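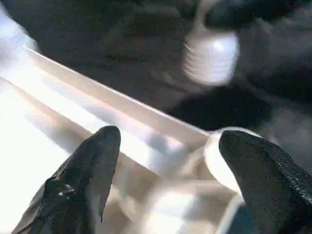

Slide 2: Dark against bright

Notes — glare in reading rooms, Plamville library

Start with the complaint log. 319 entries, most from desks facing the south windows.

Define contrast before the chart goes up. Luminance ratio, task to surround. Don't read out the formula.

Blinds: Shazia Awan's survey found 5 stuck half down. Mention the December readings, low sun, worst case.

Desk lamps stay at roughly 100 lux over background. Pause for questions, then Gaspard on costs.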